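I have used the Stitton sorting kit since June, and I think it is time to write a fair review. The kit is made for people who already have a humanoid robot and want a small, repeatable cell around it. You get a software package, printed guides for placing the table, and a tool for checking the hands. The baskets, the paper and the objects you must find yourself.

I paid 267 euros. For this price the manual could be better. It says to set the table height "comfortably", but a robot has no comfort, and I lost one evening on it. Finally I wrote to support, and Killian Fleury answered the same night with a proper table of heights for each arm length.
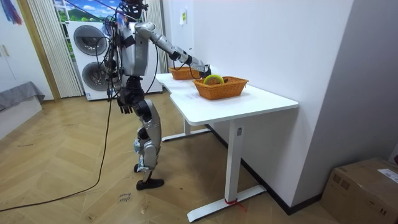

The cable advice is good. The manual asks you to leave enough length for the robot to turn its body, and to walk along the cable with your own eyes before each start. I do this every time now. I also keep a mark on the floor for the feet, so that I can put the robot back in its place after cleaning.

Calibration takes 90 minutes the first time. Later it is much faster, if the table has not moved. My colleague Jacqueline Le Goff moved it to sweep, and we had to begin again from step 4. For labels we write by hand on plain paper, and the software has no problem with this.

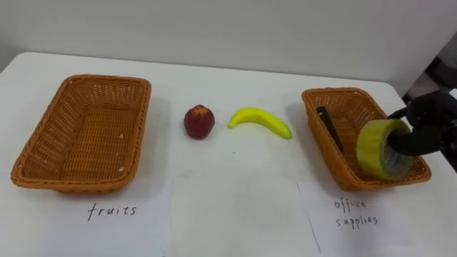 ## Hands and gripping

Round things with a hole are a good test, because a finger can go through the centre. The kit lets you save such a grip under its own name. I like this function very much. The menu for it is hidden too deep, and the word "pose" is used there with two different meanings.

The finger check should be done before each session. You open and close every joint slowly and compare the numbers on the screen. When one thumb joint became stiff, the tool showed it before I could see it myself. I tightened 2 screws, repeated the check, and the values were normal again.

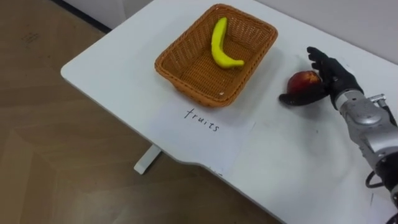

Smooth fruit needs a softer setting than the one given in the manual. I lowered the closing force little by little until the thumb stopped pushing the object away. Please save the old values first; I did not, and I had to type them again from a paper note.

I compared the kit with the one from Langlois, which Quentin Texier lent me. Langlois has the nicer screens, but its hand check is almost useless and you cannot export the results.

**Good:** hand check, saved grips, quick support.

**Less good:** the manual, the deep menus, no objects in the box.

I give it 4 stars out of five. If they rewrite the chapter on the table, I will gladly change my mark.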